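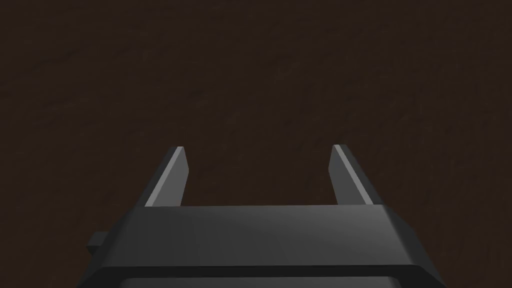 Lab Automation > Simulation > Rules & Good Practice

Home | Forums | New posts | Members | Log in

Thread: What goes in the acceptance checklist before a sim run counts?
Replies: 5 | Views: 223

stuten_ekrem
I've been handed the house rules for simulated bench work at Fomano. The current version is one line long: "Use good judgment." We have used it, and now we have three folders of runs that can't be compared with each other.

My draft so far:

1. Every run starts with the jaws open and nothing in them. Log a wrist view before the first motion.
2. Both arms get logged, including the one that isn't doing anything.
3. Bench layout is written down before the run, clutter included.

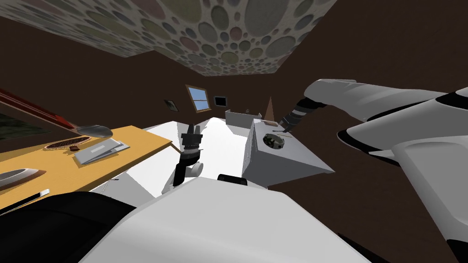 Bench view, both arms. Spoon, brush and tray stay on the desk.

Tear it apart, please. The review is at 2 and I'd like to be humiliated here first.

melahat_a
Rule 3 is fine until you try to enforce it. Who is writing down a spoon? We did full layout sheets at Cendovmont for one February and people started copying the previous sheet by the second morning. Save the scene file with the run and skip the paperwork.

stuten_ekrem
The scene file tells me what was loaded. It doesn't tell me what the operator thought was there, and that gap is where my three folders came from.

yersoy
With Ekrem on this one, which pains me. My addition would be a clearance rule for the approach. Pick a number, say 30 mm from any housing until the grasp is called, and make people justify going under it.
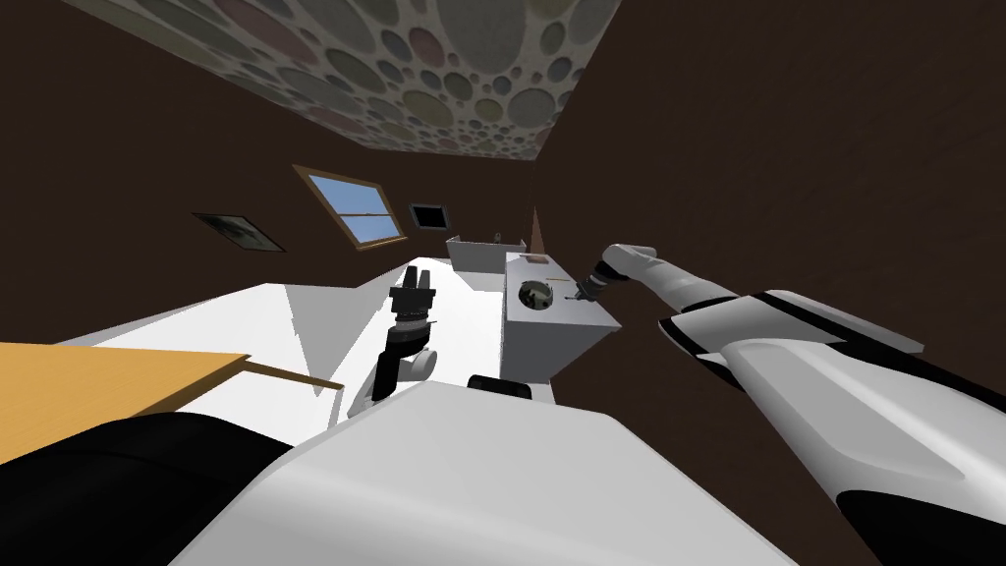 And write down what you measure it from. Fingertip, wrist, whatever, I don't care, but one of them. We had two teams passing the same rule for months with different ideas of where a gripper ends.

melahat_a
30 mm is going to kill every job with a thin rod lying flat on top of a box. You can't pick it up from 30 mm away, Yavuz.

yersoy
"Until the grasp is called." It's right there in the post.

melahat_a
Then people will call the grasp from across the room. I would. Use a speed limit close in and leave distance alone.

stuten_ekrem
Fine, speed limit goes in, and the distance becomes a warning that gets logged. Yavuz can have his reference point: fingertips. I'm also adding a line that microscopes count as obstacles even when the task has nothing to do with them. 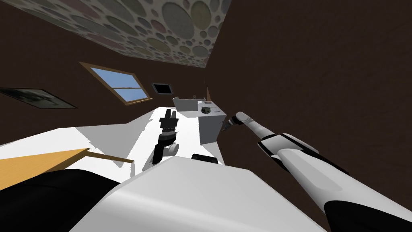
Draft 5 (edited after replies)

1. Jaws open and empty at start, wrist view logged.
2. Both arms logged for the whole run.
3. Scene file saved with the run, plus a short layout note by the operator. Copying yesterday's note voids the run.
4. Reduced speed near any housing. Under 30 mm, fingertip to surface, logs a warning.
5. Everything on the bench is an obstacle unless the task names it.

Songül wants "use good judgment" kept as the preamble. I've lost that one already.

Tags: simulation, dual-arm, checklists, house-rules
Share (2) | Report | Back to top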